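Old Dell workstation, cooler is off, board has two groups of memory slots. What order do I put everything back?

Posted in Morketby Help Board > Desktops and Workstations
Asked by nondia_attic, May

I was given a Dell workstation that had been sitting in a storage unit. It powered on but shut itself off after 11 minutes or so every time. A friend said the thermal paste was probably dried out, so I took the cooler off and cleaned the top of the processor. I also pulled all the memory to blow the dust out of the slots.

Now I have it on its side and want to put it back together properly. The processor is in its socket with the metal bracket closed over it. There are four memory slots to the left of it and four more to the right, all black with white latches. I only have four sticks, all the same size.
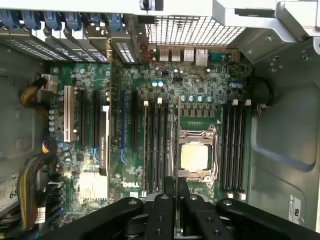 My first idea was to fill the left group and leave the right one alone, but I can't remember if that is how they were when I opened it. I didn't write it down. The sticker with the memory layout that was supposed to be on the side panel is gone. Also, do I need to take the processor out to check it, or can I leave it where it is?

I have a new tube of paste, the original cooler and a screwdriver. No anti-static strap.

Consuelo Mosquera
Member, 19 replies in this section

Leave the processor alone. If it was running before and you only cleaned the top, there is nothing to gain from opening the bracket, and on sockets of this kind the easiest way to ruin a board is to bend something under the chip.

On the memory, don't guess from the position. Look for the tiny printing on the board next to each slot. Dell usually marks them DIMM1, DIMM2 and so on, and you start from the lowest numbers. The numbers may not run straight across from left to right. With four matching sticks it is common for them to be split between the two groups, but the manual for your model has the table and that is what I would go by. The service tag on the case will get you to the right manual.

Order I would use:

Memory first, while you have room for your hands. Open the latches, line up the notch, press until they close.
Paste next, an amount like a small pea in the middle of the processor.
Cooler straight down, no sliding. Turn the screws a little at a time, going corner to corner.
Plug the cooler fan back in before anything else gets in the way.

Keep it lying flat for all of this.

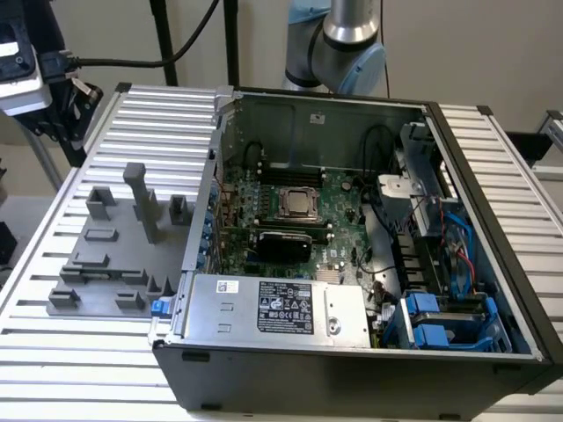

2 min read

Before you close it up, check the thin blue SATA cables and the power wires going to the drive. They get pulled when people are working on the board — I have done it more than once. Push on each plug with a finger. The hard drive sits in a blue plastic carrier, so if you need to get it out of your way, squeeze the two blue tabs and slide it. Leave the power supply where it is.

For static, touch bare metal on the case now and then, and don't work on carpet.

villanueva_pc

just put the ram in and try it. if its in the wrong slots it will beep or give you a message, wont hurt anything. DO NOT turn it on without the cooler though, not even for a second to test

grurnemex

Agree with the first reply about the manual. I had a similar Dell that ran fine with the sticks in the wrong slots but showed a warning at every boot, and you had to press a key to get past it. Moving two of them fixed it.

If it still shuts off after the new paste, check that the cooler fan spins. Mine didn't, and I had already redone the paste by then.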